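Kitchen island

A kitchen island is a freestanding or fixed unit of base cabinets and worktop that stands clear of the walls of a kitchen and can be reached from all sides. It is distinguished from a peninsula, which is joined to a wall or to a run of cabinets at one end. The term is also applied loosely to movable work tables and butcher's trolleys.

Origins

The island derives from the central work table of the large domestic kitchen, where most preparation was carried out before fitted worktops became common. Fitted kitchens moved the work surface to the walls, and the central table was often lost. It came back as a fixed unit when the wall between kitchen and dining room began to be left out of house plans.

Dimensions and clearance

The worktop is normally set at the height of the surrounding units. Where one side is used for seating, the top is carried past the cabinets to leave room for the knees. An overhang of 300 mm is usual for bar stools. Deeper overhangs need brackets or a supporting panel, depending on the material of the top.

Clear floor space must be left on every side so that doors and drawers can be opened while another person passes. In narrow rooms this requirement often rules out an island, and a peninsula is fitted in its place.

Worktop materials

Wood, natural stone, composite stone, stainless steel and laminate are all used. Solid wood tops are commonly made from staves glued edge to edge. Wood moves across the grain with changes in humidity, and the fixings must allow for this, generally by means of slotted brackets. Oiled finishes can be repaired in patches, whereas lacquered finishes usually have to be sanded back over the whole surface.
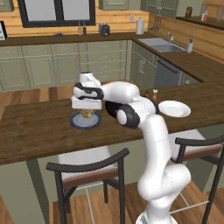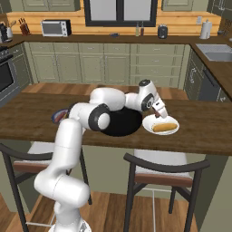 Wooden island worktops with plates set out

Stone tops resist heat but are heavy, and a suspended timber floor may need strengthening before one is fitted. Joints in stone are placed away from sink and hob cut-outs, where the slab is weakest.

Services

An island without a sink or hob needs only an electrical supply, which is run beneath the floor. A sink needs hot and cold feeds and a waste pipe laid to a fall, and the depth of floor available limits how far the island can stand from the drain. A hob needs extraction, either by a hood hung from the ceiling or by a downdraught unit set into the worktop.

Classification

Sabina Wijesinghe, in a survey of 2,472 house plans from the Dodstead district, divided islands into 3 types according to use: preparation only, preparation with seating, and full service. The second type was the most frequent. Talukder later proposed treating the peninsula as a fourth type, but this has not been generally adopted.

See also

Butcher's block
Breakfast bar
Fitted kitchen
Work triangle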